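From: Nighat Jatoi
To: Fovdale household list
Subject: Re: Bottles in the small bins - how do you do it?

Dear Kamlesh, dear all,

Thank you for your long message. I read it two times, and I will try to answer in order. Excuse me if some sentences are not so elegant, I write English mostly for work.

Kamlesh Agarwal wrote:

> Hello list,
>
> We are 14 people on our floor and everybody drinks from plastic
> bottles, water mostly but also the coffee ones and tea. I have put
> a small white bin with a bag in it next to the sink, only for
> bottles. By the afternoon it is full and then people start to leave
> bottles on the floor in front of it, and it looks terrible.
>
> Three questions:
>
> Do you crush the bottles before they go in, or after, or never?
>
> Caps on or caps off? My wife says off, my neighbor says on, and the
> leaflet in the lobby says nothing at all.
>
> What kind of bag do you use? The thin ones from the Benero shop slide
> down inside the bin as soon as there is any weight, and then I have
> to fish for the edge with two fingers. Last week I had coffee on
> my sleeve.
>
> Also, does anybody still bring bottles to the return point at Bansal,
> or is it closed now?
>
> Kamlesh

I start with the bag because this is the thing I know best. The bag must be bigger than you think. People measure the bin by its height and buy a bag which is just that high, and then there is nothing left to turn over the rim. You want enough extra that you can fold it down on the outside, on all four sides if your bin is square. I fold a wide band and then pull it a little bit at each corner. In a round bin you can make a knot at the side, but with a square one the knot always sits badly and the bag tears there.

I also push my hand down to the bottom before the first bottle goes in, to let the air out. If the air stays under the bag, the bag stands up like a balloon and your bottles lie on top of it. You believe the bin is full and it is half empty. If your bin has slots near the base this goes much easier, the air can go out there. My old metal one had no holes and I finally stopped using it for this reason.

About the color of the bag - I prefer one that you can see through at least a little. With black bags I never knew what was inside, and twice I carried down a bag which had a full yogurt in it. With a light green or a clear one you look from the side, or you look in from the top, and you see if somebody put in a thing that is not a bottle.
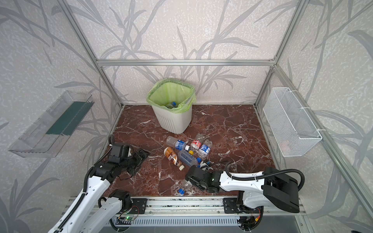 Now the crushing. I was for a long time in the party of "always crush", and I have changed my mind. The big water bottles, yes, you crush them, they are soft and they take too much room. But the small coffee bottles are often of a harder plastic, they do not want to be crushed, and they jump back and push the others out. I leave them as they are and I put them in first, standing if possible. Then the soft ones go on top. If you do it in the other order the hard ones roll off and you have again your bottles on the floor.

For crushing I open the cap, press the bottle flat with both hands from the middle to the bottom, and close the cap again while I still press. If you close it, the air cannot come back. So this is also a part of my answer for your second question: in our building it is caps on. I asked by telephone at our collection company, and the lady said that loose caps are so small that they fall through the sorting. But I must say that this is for our company. In the next town, where my sister lives, they want the caps in a separate box. You should call yours and not listen to your neighbor or to me.

There is a question you did not ask, what to do with the pile when it is already on the floor. I also had this when the students were here in February. My way is that I don't pick up bottle after bottle in the order they lie. I first take out the ones which are not empty. You can feel it when you lift them. These go to the sink. Then the hard ones, then the soft ones. It sounds like more work but it goes quicker, and you do not have to take anything out of the bin again. The labels I leave on. I used to peel them and I had glue under my nails all evening.

I would also not put the bin directly against the wall. Give it a hand's width of space behind. When it stands tight in the corner people throw from far and the bottle hits the wall and comes back. When it stands a little forward they walk to it, I don't know why, but it is so with my people.

A shelf or a wire basket on the wall near the bin is also useful, for the roll of new bags and a cloth. Only do not hang it so low that somebody can drop bottles in it! We had a basket at the height of the table and in one day it was the second bin. Now it hangs higher and has the bags, and one pair of gloves that is too small for everybody.

For the floor, if yours is smooth and shiny like many of the newer ones, put something under the bin. A square of rubber mat is enough. A light plastic bin with two bottles in it weighs almost nothing, and if you touch it with your foot it goes for a walk. Also the last drops from the bottles make sticky rings, and on dark tiles you see every one of them.

The bags I buy now are from Cimo, the roll with item number 2687. One roll is 135 bags and for us this is enough for several months. They are not the cheapest. I tried also the big carton with 1000 bags, it was a mistake, the carton stood in the hallway for so long that the bags on the outside became stiff and broke when I opened them. Better to buy one roll and then another.

The return point at Bansal was open the last time I went, but only in the morning until 11, and the machine on the left side did not take anything. The one on the right takes bottles only if they are NOT crushed - so if you want to bring them there, forget everything I wrote above and keep them round. For this I have a separate big bag behind the door, and I fill it only with the ones that have the deposit sign.

For 14 people I think one small bin is simply not enough, whatever bag you use. Either you take a second one of the same kind and put it beside the first, or you agree that somebody changes the bag at noon. We tried with a list on the wall who is on duty. It worked for two weeks. Now the rule is that the person who cannot get his bottle in without pressing has to change the bag, and the new bags are within reach, so there is no excuse. It works most of the days.

If somebody on the list has found a clip or a ring which holds the bag on a square bin, please write where you bought it. I have seen only the round ones, and I tried with clothespins but they fall inside.

With kind regards to all,
Nighat

PS. Kamlesh, for the coffee on the sleeve: cold water first, then soap. Not hot water.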